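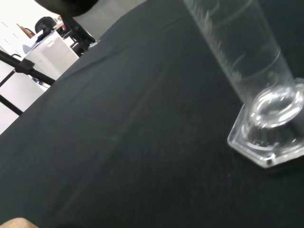 The Torora gripper trials were a series of comparative tests of robot grippers carried out at the Delaunay workshop in Ristville. They were set up by Margaux Gautier and Bastien Tessier to find out how well different gripper designs cope with clear laboratory glassware, a class of object that many cameras see poorly.

Background

Earlier work at Ristville had used boxes, tins and plastic cups. Gautier proposed glassware after a wrist camera repeatedly misjudged the edge of a beaker against a pale bench. The trials used a dark cloth as the working surface, and glass graduated cylinders were among the test objects. A cylinder is tall for the width of its foot and tips easily when gripped off centre.

Method

Five grippers were compared on the same arm, using the Zorent controller. Each was fitted with a small camera at the wrist. An attempt counted as a success if the object was lifted, held for four seconds and set down upright. In all, 2,081 attempts were logged across 14 objects. Clotilde Tanguy wrote the scoring rules, which were revised once, in December, to treat a slip during the hold as a failure.

Results

Soft-fingered designs did best on cylinders — mainly on the narrower ones — while the parallel-jaw types were quicker on flasks. Blur in the wrist view during fast approaches was a common cause of missed grasps, and slowing the last part of the movement reduced it. The report was published on April 17, 2025. Tadeo Vergara later criticised it for testing only empty vessels.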